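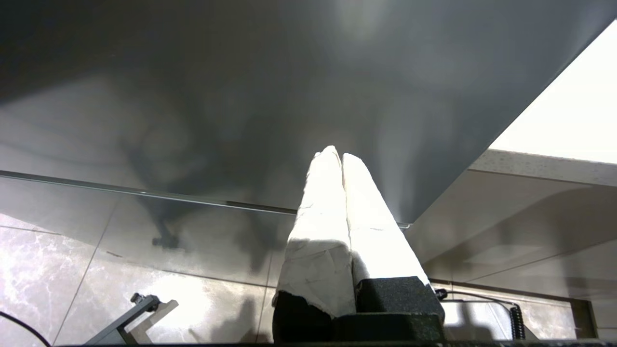 Small arm for the shop or kitchen: what to budget before you buy

Price the arm last. Sounds backwards, do it anyway. I got a used Skutton for $1,256 and figured I was done. Nope. Stand, gripper, cables, another $498 before it moved anything.

Quick list, in the order I wish I'd shopped:

- Measure reach with the gripper ON. Spec sheet stops at the wrist. Mine came up 5 inches short of the back shelf.
- Mount before arm. Clamp mounts are cheap but check your counter lip first. Tollell makes a floor stand, $440, worth it if you have tile and can't drill.
- Finger covers are a consumable. Put them in the monthly number, not the startup number. Wrapping your own is cheaper than buying sleeves. Wrap each finger seperately, snug, right down to the base. Change when it frays.
- Cables. Buy longer than you think, coiled if you can get it. Leave slack at the wrist.
- Used is fine for the arm. Used grippers, no. Ask for a video of it opening and closing, whole travel.
- Keep a little back for the thing you forgot. There is one. Mine was a power strip with a switch I could reach.

Don't buy the vision add-on the first month. Run it plain, write down what it can't do, then shop off that list.

Comments (3)

Glenys Treloar
Which wrap do you use?? Mine slides off by lunchtime.

Zanele Matlala
Got the Stisell stand instead, fine so far but the bolts were the wrong length. Check teh bag before you toss the box.

Glenys Treloar
Thanks Zanele, I was looking at that one. Back to measuring.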